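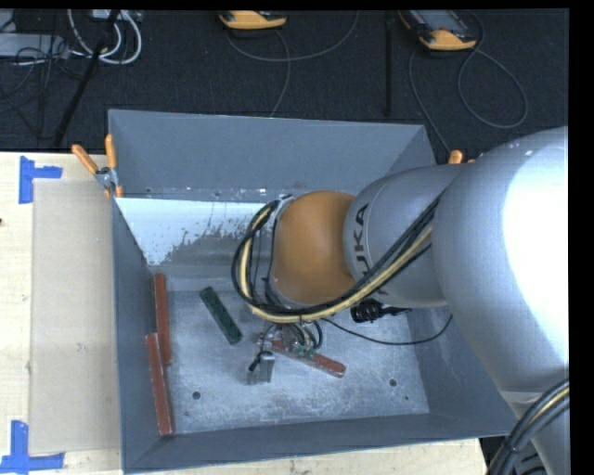
Ok quick one, it's past 11 and I have to be up at 6. Cleared out the garage. Well. Half the garage.

Started with the paint cans, which was a mistake, because half of them were dried solid and the other half had no lids that fit. County site takes latex if you leave it open till it hardens. Oil-based has to go in on the hazardous day and I missed it. Next one's in March. So those are back on the shelf where they were, great.

Then the boxes. I counted the screws in one coffee can because I'd had it with wondering. 1,423. Not kidding. Took the whole length of a ball game on the radio. I don't know what I'm supposed to do with that number but I wrote it on the lid. Funmilayo (Tamuno, from the Testell days, some of you will remember) called in the middle of it and asked what the clinking was. She wants any wood screws over two inches for her raised beds. She can have the can. She can have the shelf too.

Found:
the good level
two tape measures, both with the end hook bent
the manual for the old Karppinen heater, which we sold with the house on Mustura
my brother's skates??
a bag of grout, hard as a rock

Didn't find the hose splitter, which was the entire reason I went in there.

Rule I tried this time was 30 minutes a shelf, then move on even if its not done. Kind of worked. The bottom shelf took the whole evening but that's where the cords live. Kept the orange one and the short brown one, the rest went in the scrap pile. Scrap guy pays by the pound for copper, more if you strip it, and I am not stripping it.

Also if anyone wants a bike rack that fits a hatchback let me know before the weekend. Free. Missing one strap, I think the strap is somewhere in the secnd half of the garage. Will update when I get to it.

Bed. Knees hurt.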